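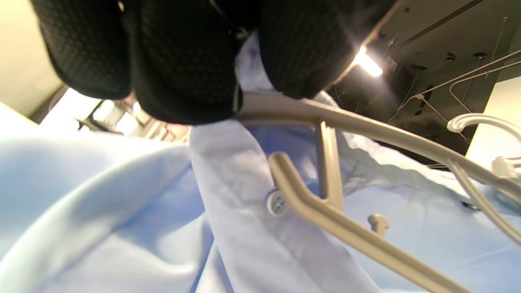

## Section 3: Hanging shirts and knits

Use this section after the rails are fixed and the Willia wardrobe has been leveled. If the rails still move when you push them by hand, go back to Section 2 and tighten the end brackets before hanging anything.

### 3.1 Which hanger to use

The Wana hanger set comes with two types. The molded hanger is for shirts, blouses and light jackets. The clip hanger is for pants and skirts. Neither type is meant for winter coats. For those, order the Junell wide-shoulder hanger, which fits the same rail.

| Garment | Hanger | Rail |
|---|---|---|
| Button-up shirt | Molded | Upper |
| Light knit top | Molded, or fold on shelf | Upper |
| Heavy sweater | None, fold on shelf | Shelf |
| Pants, skirt | Clip | Lower |
| Coat | Junell wide-shoulder | Upper, left end |

Each hanger holds up to 3 kg. Garments that weigh more than 700 g when dry should not be hung if they are knitted.

### 3.2 Hanging a button-up shirt

1. Check that the shirt is fully dry, including the collar and cuffs.
2. Lay it face up on a bed or table and open the top two buttons.
3. Slide the hanger in from the bottom hem, hook first, and bring the hook out through the collar. Do not force it down through the neck. This stretches the collar band.
4. Line up the shoulder seams with the ends of the hanger.
5. Close the top button and the third button. The front will hang straight and the placket will not twist.
6. Lift the shirt by the hook and shake it once to drop the sleeves.
7. Smooth the placket downward with your palm. Do the same on the back.
8. Place the hook over the rail with the open end facing the wall.

**Note:** If the shirt has a loop at the back of the yoke, leave it free. It is not needed with this hanger.

**Note:** Creases that are still there after a night on the rail will need an iron. Use the setting on the care label.

### 3.3 Hanging a knit top

Waffle knits and other textured fabrics stretch under their own weight, and they mark at the shoulder if left in one position for a long time.

1. Turn the garment the right way out and close any buttons or zipper.
2. Fold it in half lengthwise so the sleeves lie on top of each other.
3. Lay the hanger on top with the hook at the underarm.
4. Fold the body over one side of the hanger, then fold the sleeves over the other side.
5. Lift by the hook. The weight should rest across the bar, with nothing pulling at the neck.

**Caution:** Do not hang wet knits. Dry them flat first.

**Caution:** Keep dark knits away from pale shirts until they have been washed at least twice. New black and navy fabric can leave color on a light cotton shirt, especially in humid weather.

### 3.4 Spacing on the rail

Leave 30 mm between hooks. The upper rail is 117 cm long and should not be packed tighter than this. Shirts that are pressed together will crease again, and a heavier garment will slide over the one next to it and push its shoulders off the hanger.

Hang in this order, from left to right:

1. Coats
2. Light jackets
3. Dark shirts and tops
4. Light shirts

If one garment drapes over another, take both off the rail. Rehang the lighter one first, check its shoulders, and then put the heavier one back with a gap.

### 3.5 Clips

The clips slide along the bar and lock when the tab is pressed down.

1. Lift the tab and move the clip to the width of the waistband.
2. Press the tab down until it clicks.
3. Open the jaws, insert the waistband and let the jaws close slowly.

Put a folded piece of tissue between the clip and the cloth for velvet, satin or suede. A clip that no longer locks should be replaced. Spares are sold in packs under the MacAulay name and fit all Wana clip hangers made since the June update.

### 3.6 Care of the hangers

Wipe with a damp cloth and a little dish soap, then dry. Do not use bleach or solvent cleaners. Check the neck of each hanger for cracks when you change over the wardrobe for the season. Throw away any hanger with a rough edge, as it will catch on knitted fabric.

Do not leave empty hangers on the rail between garments. Move them to the right end, or store them in the base drawer (see Section 4).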